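Prosier folding craft table: three months in

I wanted a table I could leave up in the spare room all winter and then shove behind the wardrobe when my sister comes to stay. The Prosier kept popping up, my friend Ursina Mösli already had one for her bookbinding, and in January I gave in and ordered it.

Putting it up takes me 2 minutes now. The first go was more like twenty, mainly as I had the leg braces back to front (the leaflet is tiny and the drawings are worse!). Once it's locked it's properly steady. I run my old sewing machine on it flat out and the thread reels stay put, which I can't say for the Wyss one I had before – that thing used to walk across the floor.

Height is good for me sitting down, a bit low for cutting out standing up. I've put it on blocks for that and my back is much happier. The carry handle is thin and digs into your fingers on the stairs, and I do wish they'd put a catch on the legs so they don't swing open halfway up.

The top marks more easily than I'd like. Pencil comes off with a damp cloth, tailor's chalk mostly does, but pins and scissors leave their little lines and those are there for good. Use a mat if that sort of thing bothers you.

Would I buy it again? Yes, though I'd wait for a sale.
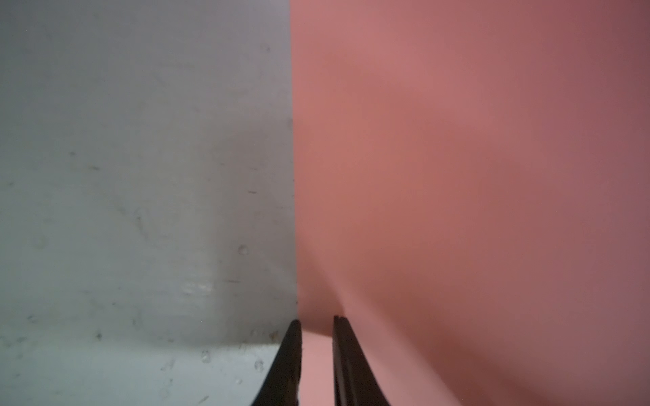 Scuffs and small scratches on a grey surface, close up.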